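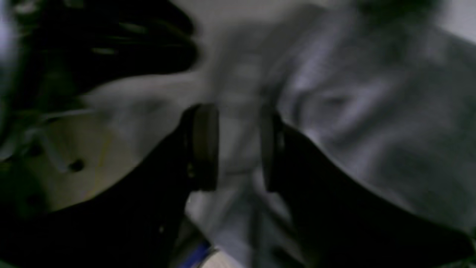
Sorting Cell Walkdown, Kolleo Returns Hall

Completed 7th April, start of early shift. Comments go under the item they belong to. Last time they went on a napkin.

1. Gripper pads seated on both fingers
OK. Both pads in place, facing each other and level by eye. The old checklist asked whether the operator had gloves on. Kolleo has yet to issue the arm any.

2. Cloth items separated from cords and hard goods
Needs work. Gray cloth was sharing space with a white wire again. The people who used to sort by hand now spend the shift untangling ahead of the arm, a job that appears on no job description. Please write one, and pay it.

3. Emergency stop reachable from both sides
OK on the aisle side. On the wall side, reachable by anyone with the arms of a gibbon. Move before October.

4. Fence gate interlock
OK. Opened at slow speed, arm stopped. Gate still squeaks, and the crew asks that it be left that way so they can hear who is coming in.

5. Lighting at the pick point
Fail. Too dim for a person to see what the fingers are closing on. Poner says its cell does not need light. The person clearing the jam does.

6. Jam log filled in
Partly. 24 entries, most of them reading "sleeve." Add a column for how long the person was inside the fence.

7. Pace display
The screen shows a target of 900 pieces a shift. Staff read it as their own target and have been skipping water breaks to keep up with a machine that does not drink. Turn it to face the arm.

8. Retraining hours
30 promised per person. Sign-in sheets show a good deal less, and one session was a video about forklifts.

Result: may run at reduced speed. Items 2, 3, 5 and 7 stay open.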